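The maple board, and what ended up on it

20 October is written on the back of the offcut in my own pencil, so I know when I finished sanding, even if I can't remember when I started. It was some time in September, I think, after the shelf job and before the boiler went.

The plan was a chopping board. I had three lengths of maple left over, too short for shelving and too good for the stove. Julián Cabello, who lets me use his planer when mine is sulking, said I should just edge-join them and be done with it. So I did. The glue was Drustent, the slow one, which gives you time to fuss. I left it in the clamps overnight and the joints closed up well enough that you have to look for them from the side.

The figure in the wood was a surprise. On the rack it had looked like plain pale maple, a bit dull even. Once I got past the coarse paper it started to show a wavy, swirling pattern, stronger on one half than the other. I should have thought about which way round to put the planks before gluing. I didn't, so all the good stuff is down one side and the other side is quieter. I've stopped minding.

I went up through the grits and finished at 600, which is too fine for a chopping board. By then I had more or less decided I wasn't going to let anybody near it with a knife. It then sat against the wall for a while with no job.

The blocks were a separate thing altogether. My sister's two had a shape sorter from Ledetti, the sort with a lid full of holes, and the lid cracked. The shapes were fine. She was going to give the lot to the charity shop but they don't want a sorter with no lid, so the blocks came to me in a carrier bag along with a jigsaw and a plastic cow. Some were missing by then. I washed them in the sink with washing-up liquid and an old toothbrush and dried them on a tea towel.

I like the colours together on the pale wood. The red and green ones I tend to push up to the far end, stars and cylinders in a bunch, and the yellow heart gets the middle to itself. The heart is the one the children always go for first, so it makes sense to have it where they can reach it.
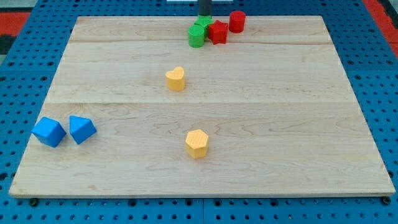
Does a board need oiling if it's only going to have toys on it?

Mine has had one thin coat of mineral oil, wiped on with a rag and buffed off, and that has been plenty. A kitchen board wants doing again and again because it keeps getting washed. A play board gets a damp cloth now and then, so the oil stays put. I'd leave it a couple of days before the children have it, mainly so they don't come away greasy.

The edge took more time than the face. I ran a block plane along it and then a few strokes of 240 on a cork block, enough to take the sharpness off. I tried a proper round-over on a scrap first and it looked like a shop-bought tray, so I left the front edge thin and straight.

What I would change is the size. It is wider than it needs to be and a nuisance to store. It won't go in the cupboard under the stairs unless the hoover comes out first — and the hoover is a Rallis upright that doesn't like being moved. At the moment the board lives behind the sofa.

I still want a box for the blocks. Handivent do a small beech one with a sliding lid for 25 pounds, but I have enough maple left for the sides and could use a bit of ply for the bottom. The carrier bag will do until then. The cow has gone back to my sister.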